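Recettes Conserves Marché À propos

Carnet > Cuisine > Fermentation

Du chou fermenté pour l'hiver

J'ai refait de la choucroute samedi, après deux ans d'arrêt. La dernière fois, j'avais mis trop peu de sel et la moitié du bocal était partie au compost. Inna Palamarchuk, qui en prépare chaque automne, m'a dit de tout peser et d'arrêter de saler à l'œil. Je l'ai écoutée.

J'ai pris du chou blanc au stand Marchal, bien serré, et j'ai compté 2 % de sel sur le poids du chou émincé. Pas de sel fluoré ni iodé, j'utilise du gros sel gris. On mélange, on laisse reposer une heure, puis on masse à pleines mains jusqu'à ce que le jus monte.

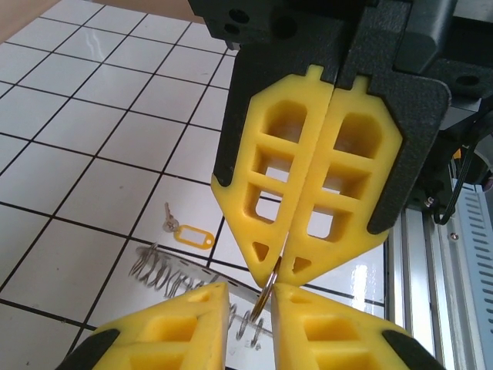 La mise en bocal

Je tasse par petites couches avec le poing. Le jus doit recouvrir le chou. S'il en manque, je complète avec une saumure à 20 g de sel par litre. J'ajoute quelques baies de genièvre et une feuille de laurier, pas plus. Domingo Espinoza met du cumin et des rondelles de carotte dans la sienne, c'est bon aussi mais ça ramollit plus vite.

Je pose une feuille entière par-dessus, un poids en verre, et je ferme sans serrer. Une assiette creuse sous le bocal évite d'avoir à nettoyer le plan de travail. Les premiers jours, ça déborde.

Chez moi la cuisine est à 19 degrés. Je laisse le chou là une semaine, ensuite il descend à la cave. Je goûte au bout de trois semaines. S'il est encore trop croquant, je le remets pour dix jours.
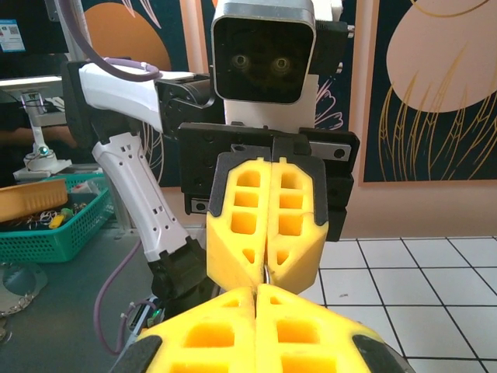
Deux pinces jaunes, presque pointe contre pointe.

Pour le servir, je le rince rapidement et je le réchauffe à feu doux avec un oignon fondu et un verre de vin blanc. Cru, il va bien avec des pommes de terre à l'eau et un filet d'huile de colza. Le jus se garde au frais, j'en mets une cuillère dans la vinaigrette.

La prochaine fois j'essaie avec du chou rouge.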